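Maintained by Lesego Zwane and Rosaura Rivadeneyra. Last edited June 14, 2025.

# dollen-nav

Base control and viewpoint planning for the Dollen mobile manipulator, simulation side only. The package takes a goal such as "stand where the counter can be seen", picks a base pose, drives there and hands over to the arm stack. Grasping lives in `warkov` and is not covered in this file.

## Contents

- `planner/` — grid search over the floor, with a footprint check at each node
- `viewpoint/` — scores candidate base poses by how much of a target surface falls in view
- `follow/` — path follower, pure velocity output
- `tools/` — replay, log trimming and the scene checker
- `episodes/` — 119 recorded runs, for regression only

## Installing

```
pip install -e .
python tools/check_scene.py --scene sunasdale
```

The checker loads the scene, spawns the base at its default pose and exits with 0 if the footprint is clear. It needs a working GPU driver. Software rendering works but is slow enough to trip the watchdog; pass `--no-watchdog` in that case.

## Scene: sunasdale

The regression scene is a home interior with a tiled hallway, a dining area and an L-shaped kitchen counter. Collision meshes are simplified for the large furniture and left at full detail for chair legs and anything else thin. Do not swap the chair meshes for boxes. We tried this and the planner lost every route between the chairs and the table.

The planner gets a height map and nothing else. Soft or furry objects on the floor are treated as solid, the same as a cabinet. There is a per-object `passable` flag in the scene file, but the follower ignores it for now.

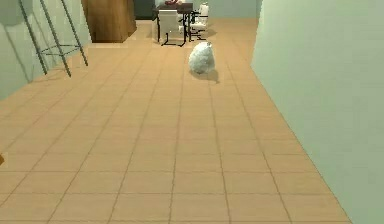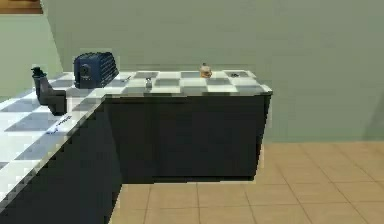 Viewpoint scoring uses the countertop polygon from the scene file, cut into cells. A cell counts as seen if its centre projects inside the camera bounds and the depth at that pixel agrees with the expected value. The default tolerance is set in `viewpoint/config.yaml`. Tightening it gives cleaner scores on flat surfaces but throws away cells next to appliances, where depth edges smear at low resolution.

Small items are not used in scoring. An earlier version added a bonus for each detected item, and the base ended up parked hard against the cabinets to gain one more detection. The bonus code is still there behind `--item-bonus`, switched off.

## Running

```
python -m dollen_nav.run --scene sunasdale --goal counter --seed 1955
```

The seed fixes the start pose and the order in which equal-cost nodes are expanded. Runs with the same seed should give the same path on the same machine. Across machines they may differ in the last few waypoints, so the regression test compares path length and final pose only.

Logs go to `runs/` in the Fourie format — one file for poses, one for commands, and camera frames in a separate folder. Frames are written after the command for that step has been sent. If you line them up with poses by index you will be one step out; use the timestamps.

## Known problems

- The follower cuts corners when the turn is sharper than its look-ahead allows. Reducing look-ahead fixes the corner and makes it wobble on the straight.
- With 4 worker processes the replay tool sometimes drops the final frame. It has not been seen with 2.
- Thin sloping legs are under-represented in the height map. Inflate by one extra cell if you add furniture of that kind.
- `check_scene.py` reports success if the scene file is empty.

## Changes planned

The height map is due to be replaced by a voxel grid in September. Stored episodes will stay readable, but saved planner caches will have to be rebuilt. Rosaura has the branch; please send planner patches to her before opening a merge request against main.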